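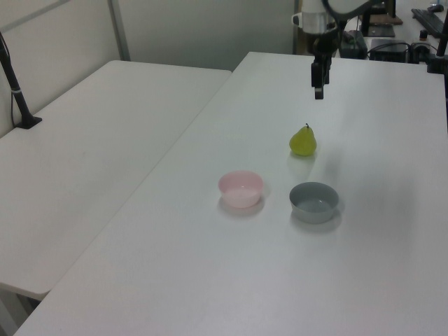 How many demonstrations does an arm need before it can put an object in the right bowl?
Ten per object was enough on our bench, provided the bowls were moved between demonstrations. With the bowls left in one spot, the arm learned the spot and ignored the bowl.

Bench tips, pick-and-place learning
Last updated March 12, 2020

These come out of the Stuvness trials, where we compared two ways of teaching the same task: guiding the arm by hand, and driving it from the Kiko controller. Hand guiding gave smoother paths. The controller gave better grasps, and we kept it.

Use plain bowls in different colors. Shiny ones throw highlights that shift when the arm moves over them, and the Sular tracker loses the rim.

Leave a gap between the bowls wide enough for an open gripper. Three of our early failures were a finger catching the second bowl on the way down.

Start each demonstration with the gripper closed and well above the table. Open it on the approach.

Wipe the table before a session and again at the halfway point. Dust shows up on white and so do pencil marks. 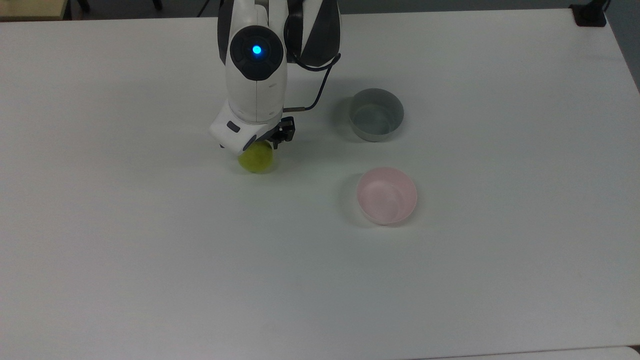 Balls need a slower close than fruit. At full speed the first finger to touch pushes the ball away and the second one closes on nothing. We dropped the closing speed to a third and added a short pause before the lift. Pears hardly roll, but they tip — approach from straight above and grip below the stem.

Change one thing per session. We once changed the lighting and the bowl positions together and had to throw out 11 runs.

Write down the failures as well as the successes. The Besnard log sheet has a column for where the object ended up, and that column told us more than the success rate did.

Repeat the whole set on three separate mornings before believing a number. The set with softer finger pads is planned for April.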